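Progress report to the Aitken fund: the Flernberg packing room, spring to October

Dear all,

It has been a really good six months and I'm glad to be able to write about it properly. When we last reported, the packing room at Flernberg had shelves along one side, a kettle, and not much else. We are now sending out Drimska seed and bulb parcels every week, and the part of the grant set aside for packaging has been the part we've learned most from, so most of this report is about boxes.

You'll remember that our first parcels went out in padded bags. They were cheap and they were quick, but bulbs are heavy and awkward and they bruise. Of the first 100 parcels, 28 came back or were reported as damaged, mostly crushed at the corners. We stopped using bags for anything but seed packets in the second month and moved over to folding cardboard boxes, bought flat from Bandero.

Buying flat was the right decision. A whole order of blanks stacks under the back bench, where made-up boxes would have filled the room to the ceiling (we did try, for one memorable week). They are plain brown card with no print and no coating, so customers can put them straight out with the recycling or tear them up for the compost heap, and quite a few have written to tell us they've done exactly that!

The folding took longer to get right than any of us expected. Our early boxes leaned. Bereket Tefera, who runs the room, went back to the start and worked out an order for it: lay the blank out flat, run along every crease first, bring up the long walls, then turn in the end flaps while the walls are still being held. If the end flaps are left hanging the wall drops again and you're back where you began. He wrote it up on one side of paper and it is pinned by the door.

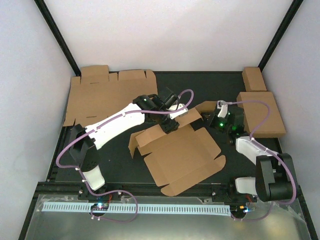 We also changed how we fill the boxes. Bulbs used to go in loose with shredded paper over the top, and the paper ended up all on one side by the time the parcel arrived. Each variety now goes in its own paper bag, folded over twice, with the heaviest at the bottom and a crumpled sheet pushed into each corner. The growing notes lie flat on top, so they are the first thing people see when they lift the lid. I love this bit of the job and will pack all afternoon if allowed to.

The results since the change have been very cheering. We have sent 223 boxed parcels and had two reports of damage, one of them a box that had clearly been left out in the rain. Postage per parcel has gone up a little with the extra weight. We've covered that from sales so far and have not needed to touch the contingency.

Not everything has gone to plan. The second size of box, meant for the larger mixed collections, was ordered too shallow and we can't use it for anything with tall roots. That was my mistake, I measured the inside of a sample with the lid open. We have 30 of them left and they are working well as trays for sorting labels. The replacement size has been agreed with Bandero and the price is the same.

The gummed tape was a disappointment too. It holds beautifully once it's on, but the dispenser jams whenever the room is damp, and the room is damp a good deal. We would like to move the tape and the blanks to the drier end, away from the outside door, and put the sink side over to cleaning and grading. Moving the shelving costs nothing but a morning's work. A small dehumidifier would come out of the equipment line, which is still underspent, and I'd be grateful for your agreement to that before the cold weather sets in.

Between now and the next report we plan to finish the autumn bulb orders, try the new larger box with the dahlia tubers, and hold a packing morning for the two allotment groups who want to send out their own seed. Bereket is redrawing the folding sheet for that with bigger pictures. I'll send a copy with the accounts, along with one of the boxes if you'd like to have a go yourselves.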